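Housekeeping and Linen Attendant, Part Time
Ojala Residence, Skastbridge

The Ojala Residence is seeking a part-time Housekeeping and Linen Attendant for its main building in Skastbridge. The residence provides furnished rooms and shared kitchens to 41 long-term guests. The position is open from August and reports to the Housekeeping Supervisor.

Duties

The attendant will change and sort bed linen, clean guest rooms and hallways, restock supply closets, and keep a written record of items sent out for repair. Shifts begin at 9 a.m. and last until early afternoon. Weekend work is required twice a month and is scheduled in advance.
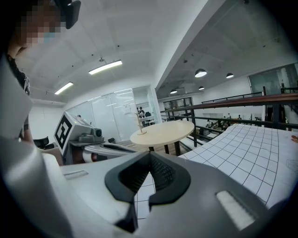

The attendant will also assist with room turnover when a guest moves out. Turnover work is done in pairs and includes checking the room inventory, washing windows, and moving light furniture. Keys must be signed out at the front desk and returned before the end of each shift.

Requirements

Applicants must be at least 18 years of age and able to stand for long periods. Prior experience in a hotel, hospital, or similar setting is preferred. Training is provided during the first 3 weeks and is paid at the full hourly rate. Applicants must be able to read and follow safety instructions in English.

Pay and Benefits

Pay is hourly and depends on experience. Uniforms and a weekday lunch are provided. Staff who live in Tritovcombe may use the residence shuttle at no cost.

How to Apply

Please submit a completed application form, a short work history, and 2 references to the front desk. Forms are available at the residence and at our Zistby office. Applicants selected for an interview will be contacted by telephone. Applications will be reviewed as they are received until the position is filled.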